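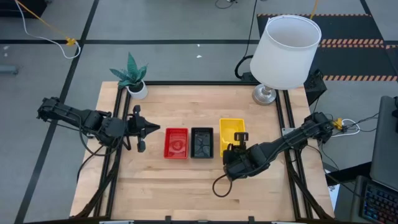
Page 4 of 12

Thread: Dukden vs. Brullach fingers on small trays and baskets, two-arm bench

torquewrench_tx
Wed 28 June

Picking up from the last page, where I said I would swap the fingers and run the tray task again. The photo is the current bench with both arms over the row of trays. Same arms as before, same Waneo controller, one small camera on each wrist. I only changed the fingers.

Results with the Dukden fingers, the long narrow ones: 250 tries, tray in a random spot, pick by the rim and set down in line with the other two. The red and black trays were fine when they had space around them. When they sat side by side with a narrow gap, the finger had to go down into that gap and it often pushed the second tray over. The Brullach pads could not get into the gap at all, so I don't have a fair number for those.

My vote is still Dukden for trays. I have not done enough on the mesh baskets to say.

mildsteel
I don't agree with the vote. You are comparing a finger that fits the gap with one that does not, and then leaving the second one out of the score. A miss is a miss. Put the Brullach tries in the table as failures and people can decide for themselves.

Also, what force setting are you on? The narrow fingers flex on my arm if I go above 12 N. The tray stays put but the wrist camera view is off from where the tip really is.

torquewrench_tx
12 N on both arms. I do see some flex. I would call it small.

As for the score, I take the point. I will add a row.

parts_bin_87
Can someone say why the wrist camera has to sit on top of the gripper? I moved mine to the side with a Dimaculangan bracket and the finger no longer covers the rim of the tray at the moment of contact. It took 20 minutes with a hex key and then most of an evening to calibrate again.

mildsteel
Side mount is good until the two arms have to work close together. Then the camera is the first thing that hits the other arm. On top is a compromise. I have broken one side bracket and one lens cover.

parts_bin_87
My arms never cross the middle of the table so I had not run into that. Fair enough.

lowfriction
Lurker here, with the Brullach set on both sides since January. On flat trays I agree they are poor. On baskets with holes in the sides I think they are better than people on this thread give them credit for. The pad is wide and it does not catch. The pointed tips go into the mesh and then the basket comes up with the gripper when you open it.

torquewrench_tx
That was going to be my next question. Bench is below, with more containers on it now.
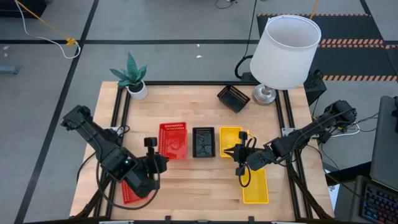

Six baskets and trays out, right gripper beside the yellow basket in the middle row.

Two things to look at if anyone wants to help. The black mesh basket on the far side is tilted, and I want to know how you would approach the rim at that angle. And there is a red basket in close under the left arm, partly hidden by the gripper and the lower links. My planner wants to fold the elbow back to reach that spot and it is slow.

lowfriction
For the tilted one I would come in on the low side of the rim and close slowly. With pads you can be off by a few millimeters and still get it. With tips I would not try it unless the camera gives you good depth, and mesh is bad for depth.

mildsteel
Mesh is bad for depth with every camera I have used. I would not blame the fingers for that.

On the red basket, leave it out of the comparison. It is a reach problem. If you count it, both grippers look worse and you learn nothing about either one.

torquewrench_tx
I would like to keep it in. The real job will have things close to the base of an arm. I can report it on its own line.

mildsteel
On its own line is fine.

gantry_goose
Has anyone tried one of each? Tips on the left, pads on the right. The Waneo lets you load a separate tool file per arm. You do have to set the payload for each side by hand or it keeps the first value for both – that cost me a weekend.

parts_bin_87
Tried it. It works if your task always gives the trays to one side. Mine did not, so I had an arm waiting half the time.

torquewrench_tx
I have a spare Brullach pair, so I can do that. Plan is 400 tries, mixed set on the right arm, force left where it is. I will post the table with the failures in it.

lowfriction
Please write down which way each basket was facing. The long side and the short side are two different grasps.

torquewrench_tx
Will do.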